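Progress report: tray and plate handling pilot, Stallora kitchen
Prepared for the Prukel workplace fund
Reporting period: January to the end of the second stage

Summary

The pilot is on schedule for the second stage and slightly over on parts. The bench arm has completed 505 logged runs. It is not yet in use during meal service, and we don't plan to put it there before the third stage. Staff hours have not been cut, and the agreement that they won't be during the pilot still stands.

Background for new readers

Stallora prepares and plates meals for three care homes. The kitchen employs 17 people on the plating side. Most of their shift goes to repeated short reaches: taking a plate, setting one item on it, moving it along, loading or unloading a small oven. Wrist and shoulder complaints were the main reason we applied for the grant. The application asked whether an arm could take over part of the reaching, and what that would do to the jobs of the people who do it now.

Work done this period

The arm was moved from the storeroom to a bench next to the plating line in January. Ferhat Dönmez rewired the power feed and set up the stop buttons, one at each end of the bench. Kılıçarslan supplied the second set of fingers after the first set wore down at the tips.

We practice with play food and colored plates before any real food is involved. The tasks are short: pick up an item, place it on the plate that was asked for, move a container on or off the tray, open the oven door. Layouts are changed between runs so that the arm does not simply repeat one path.
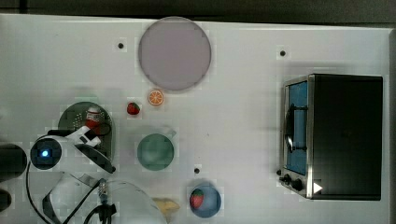
Placing items on plates is now dependable enough that we log it without a person standing by the stop button, although someone is always in the room. Small items set down close together still cause trouble. The arm sometimes nudges one while reaching for the other, and the run is then marked as failed even if the right item ends up on the right plate.

The oven door is the weakest task. It opens on most tries but the arm is slow, and a cook would have the door open and shut again in the same time. We have asked Trarnelell for a change to the approach angle and expect it early in the next stage.

Effects on staff

Five plating staff have been trained to set up layouts, start runs and write up failures. They do this for two hours of a shift, in pairs, and are paid at the higher line rate while they do it. Faisal Bugti, the plating supervisor, has rewritten the rota to allow for this.

The training took longer than planned. The written guide assumed people had used similar software before, and most had not. Faisal and two of the trained staff rewrote it in the kitchen's own terms, and the new version is what we use now.

Opinions are mixed. The trained group mostly like the change of pace and say their wrists feel better on bench days. Some of those not yet trained worry that the extra pay will stay with the first group. Two people told Faisal they would prefer to stay on the line and not be asked again, and that has been agreed. We also heard that bench days leave the line short between 11:00 and noon. Faisal has moved the bench hours to the afternoon.

It is too early to report on injuries. The numbers are small and the arm has not yet taken any reaching away from the line itself.

Spending

Staff time is on budget. Parts are over because of the replacement fingers and a longer cable run than first measured. We propose covering this from the travel line, most of which will not be needed, and ask for the fund's approval.

Next stage

Repeat the oven task with the new approach angle.
Begin runs with real plates and wrapped food.
Train a second group, with names drawn from those who have asked.
Hold the review meeting with line staff before any decision on use during service.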